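Commande et perception pour la manipulation à deux bras
Notes de cours, séance 2 : de l'image à la consigne articulaire
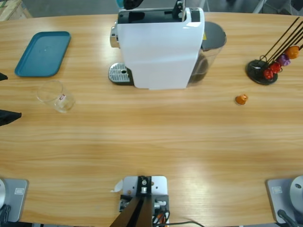
Suite de la séance d'avant. On avait fini sur la cinématique, on attaque la pile logicielle. Tâche fil rouge jusqu'à la fin du module : le café. Prendre une capsule, la mettre dans le compartiment, rabattre le levier, verre sous le bec. Pas besoin de noter les schémas du tableau, ils sont dans le dépot.

1. Découpage de la pile

Quatre processus, un par rôle : perception, état du monde, planificateur, commande. Ils se parlent par messages horodatés. Ne JAMAIS lire l'heure à la réception, toujours celle de l'acquisition. Erreur classique du TP de mars, la moitié des groupes l'a faite.

Le middleware c'est Tian (version du cours, pas la version de dev). Simulateur : Clasex. Les deux sont déjà installés sur les postes.

2. Perception

Caméra fixe, donc calibration extrinsèque une fois par session, mire posée à plat. Refaire si quelqu'un a bougé la table. Erreur de reprojection à vérifier avant de continuer, si elle est mauvaise on recommence, on ne « compense » pas dans le code.

Points durs pour la tâche café :
- le verre. Transparent = profondeur pleine de trous. Passer par le contour + hypothèse « posé sur la table », hauteur connue.
- réservoir d'eau de la machine, même souci. On ne l'estime pas, on le déduit de la pose de la machine (modèle rigide).
- reflets sur le bois. Le seuillage sur la luminance seule prend la tache de lumière pour un objet. Travailler en teinte/saturation.
- capsules : petites, mais colorées, donc segmentation couleur suffisante pour démarrer. Attention orange / bois miel, teintes proches, regarder la saturation.
- capsule couchée ≠ capsule clipsée sur le support. Deux classes, deux stratégies de prise.

Sortie attendue : liste d'objets (classe, pose 6D, covariance, horodatage). Covariance obligatoire, le planificateur s'en sert. Mettre l'identité partout = zéro à la question.

3. État du monde

Un graphe. Noeuds = objets, arêtes = relations (sur, dans, tenu_par). Mise à jour par association au plus proche, avec seuil. Si un objet disparaît on le garde, confiance décroissante, suppression après 560 ms sans observation SAUF s'il est tenu ou masqué par un bras. Le masquage se calcule, on a le modèle des bras, donc pas d'excuse.

4. Planification

Deux niveaux.

Symbolique : actions avec préconditions et effets. Exemple
saisir(bras, capsule) : pré main_libre(bras), atteignable(bras, capsule)
effet tenu_par(capsule, bras)
insérer(bras, capsule) : pré tenu_par, compartiment_ouvert
effet dans(capsule, machine), main_libre(bras)
abaisser_levier(bras) : pré main_libre(bras), dans(capsule, machine)
A vous d'écrire placer_verre et le transfert d'un bras à l'autre.

Géométrique : RRT-Connect dans l'espace des deux bras réunis. 2000 itérations max, au-delà on rend échec et le niveau symbolique choisit autre chose. Ne pas augmenter la limite pour faire passer le test, on le voit.

Question posée en cours : planifier les bras séparément ? Possible, plus rapide, mais il faut ensuite un ordonnancement temporel pour la zone commune devant la machine. Traité en séance suivante. En attendant, verrou simple sur la zone partagée, un seul bras dedans à la fois.

Retrait d'une capsule du support : tirer dans l'axe de l'attache, pas à la verticale. Contrainte de trajectoire à ajouter au planificateur, sinon on tord les tiges.

5. Commande

Impédance cartésienne pour tout ce qui touche (levier, insertion, dépose du verre). Position articulaire pour le reste. Transition entre les deux modes : à vitesse nulle, point.

Levier : trajectoire en arc, l'axe de rotation est estimé au début du mouvement puis corrigé avec les efforts mesurés. Raideur faible perpendiculairement à l'arc. Rotation demandée dans le sujet : 90 degrés, arrêt anticipé sur seuil d'effort.

Insertion : approche, contact, petite recherche en spirale si ça coince, puis relâcher. Délai de garde sur chaque phase. Un automate, pas une suite de sleep().

6. A rendre

Par groupe de 2 : code + journal d'exécution au format Voltine, rejouable. Un rapport court, avec au moins un échec analysé (capture des messages, pas juste « ça n'a pas marché »). Dépôt sur l'espace Ultotwood, les envois par mail ne sont pas lus.

Pour la prochaine fois : lire le chapitre sur les contraintes temporelles, et installer le greffon de visualisation du graphe, on s'en sert dès le debut de la séance.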